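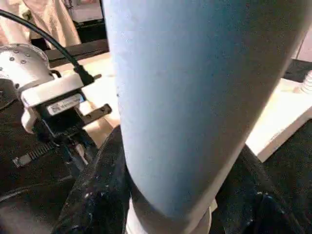
4 min read

The owner of Kalinowski Motor Works will talk about paint before she'll talk about engines, so that's where we started. She has spent 31 years around old cars, and when I dropped by the shop in July she had a 49-year-old wagon up on stands with its doors off. "Everybody wants red," she told me. "I ask them to live with the color for a week first." Her own favorite is a pale powder blue, matte and faintly speckled, the same as the big smooth cylinder in the photo, and I have to say it grew on me!

The wagon came out of a barn near Wukach with 7 owners' worth of bad wiring. "I pulled out four radios' worth of cable," she said, laughing. "There was one radio."

I asked if she ever turns work away. She does - mostly rush jobs for weddings. "A floor pan takes the time it takes. I'd rather lose the customer than weld over rust."

We got onto driving, and she lit up (she still takes every finished car out on the Dodirent road herself, windows down, no music). "You listen for the rear end. Then you listen again coming home."

The wagon goes back to its family in the fall. She's already eyeing a pickup, but wouldn't tell me where it's parked.

Contact | © 2019 Zetarico Motoring | Back to top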